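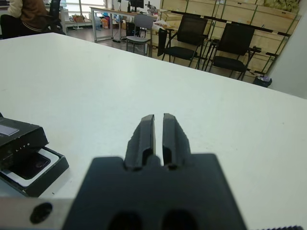 Mesa blanca con la caja negra abierta, a la izquierda.

LÉEME - Cajas y bandejas sobre mesa, colección Guralmont

Esta carpeta reúne grabaciones de una tarea corta de oficina: abrir una caja pequeña con tapa, dejarla sobre la mesa y volver a cerrarla. Las cajas son de las que traen accesorios y aparatos pequeños, con tapa unida a la base y hueco interior. En la caja negra se lee LITE en el frente y el interior va forrado en blanco.

Contenido

La colección tiene 2000 episodios, de los cuales 1888 pasaron la revisión. Los restantes siguen en la subcarpeta "apartados" con una nota de texto cada uno. Casi siempre el motivo es el mismo: la tapa se cerró sola antes de tiempo. Hay dos variantes de la tarea:

abrir - la caja empieza cerrada y termina con la tapa levantada.
cerrar - la caja empieza abierta y termina con la tapa encajada.

Cada episodio lleva su instrucción escrita en español. Las instrucciones las redactó Bongani Dlamini y se dejaron tal cual, con sus repeticiones. "Tapa" y "cubierta" se usan como sinónimos; "bandeja" se refiere siempre a la pieza de abajo.

La mesa y la sala

Se trabajó en la sala Hedholm, que es una oficina en uso. La mesa de trabajo es blanca y mate, y tiene motas y marcas que no se limpiaron entre episodios. No se puso mantel ni fondo. Detrás quedan los escritorios, las sillas y lo que cada uno tenga encima del suyo ese día.

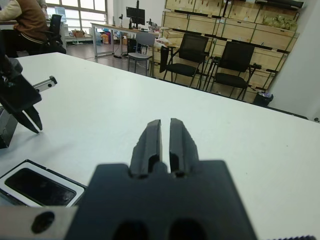
La luz es la de la sala y cambia bastante entre la mañana y la tarde. En los episodios de junio el sol entra más directo y los interiores brillantes dan reflejos - conviene tenerlo en cuenta si se va a segmentar el contorno de la bandeja. Los objetos del fondo no están etiquetados y cambian de sitio de un día a otro.

Etiquetas

Se anotan el estado de la tapa al principio y al final (cerrada, entreabierta, abierta) y el lado de la mesa donde queda la caja. "Entreabierta" es la categoría menos fiable. Prieto y Zakel, que revisaron por separado, no coincidían en los ángulos bajos y al final se respetó la etiqueta de Prieto.

Pendiente

Unificar los nombres de archivo de la variante cerrar, que mezclan mayúsculas y minúsculas.
Volver a mirar los apartados por si alguno se puede recuperar.

Última revisión de este archivo: 28 oct 2020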